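From: Yaa Darko
To: workfloor list
Subject: Re: the arms at the drinks station

> Can somebody say in plain words what the arms are going to do and
> what is left for us? I heard at break that the whole refreshment
> counter goes over in October and that the late crew loses a person.
> Also, who cleans the cups?

I'll answer in order.

The Drundance setup is being trained on one job, pouring from a bottle into a cup. It does not fill the bottles, put lids on, carry trays or talk to anybody. At Drarkby the counter serves more than 500 cups on a busy shift, and most of the sore wrists reported to me come from the pouring. That is why pouring was picked first.

The late crew stays at 9 people. I have that in writing from Clerkano and can forward it. What changes is the split of the work. Three of you will rotate through a station watch, one at a time. The person on watch sets out the cups, swaps bottles, and stops the arms if something looks wrong. You do not need approval to stop them, and a stop won't be counted against your shift.

Pictures from the practice table are below. Caps come off before the bottle goes to the arm, so put that on your setup list. 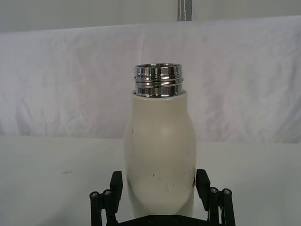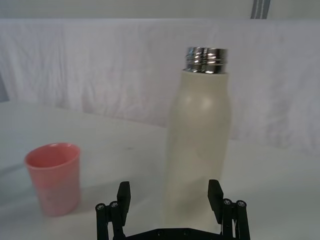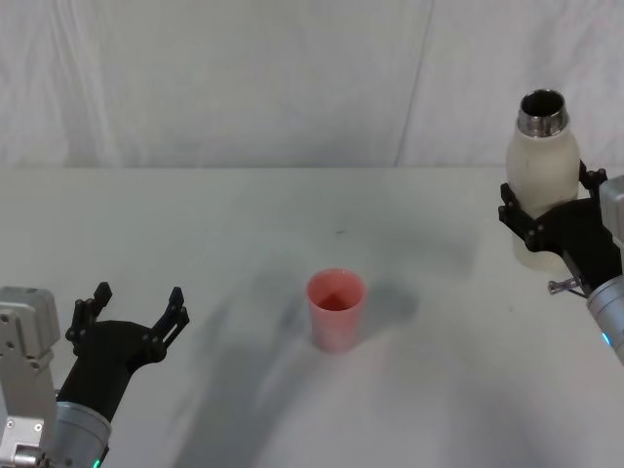
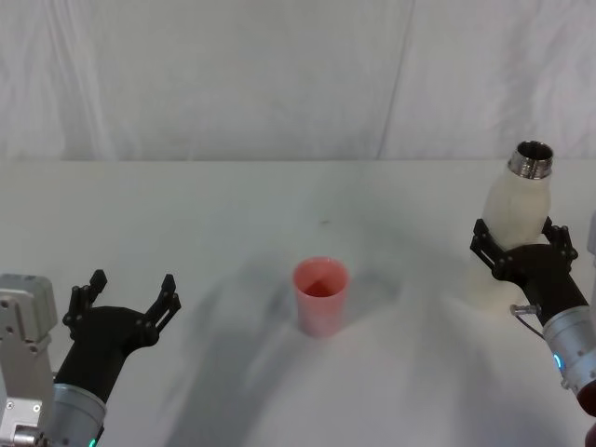
Practice table, white bottle with the cap off. The pink cup is in all but the first.

A few of you asked about scuffed bottles. Scuffs on the coating are fine. Dents are not, so pull any dented bottle and leave it on the Tetteh cart for return.

Cups are still washed by hand in the back, same as now. I asked if that could be next and was told there is no plan for it this year. The wash rota does not change.

Training for the station watch is on paid time. We'll run 200 pours with water before any customer gets a drink from it, and I want each person on the rotation there for part of that. If you would prefer to stay off the watch, write to me directly and I'll keep you on the register or the back room.

One thing I can't answer yet is the pay grade for the watch. I have asked for it to be set before the rotation starts and will post here when I hear.

Yaa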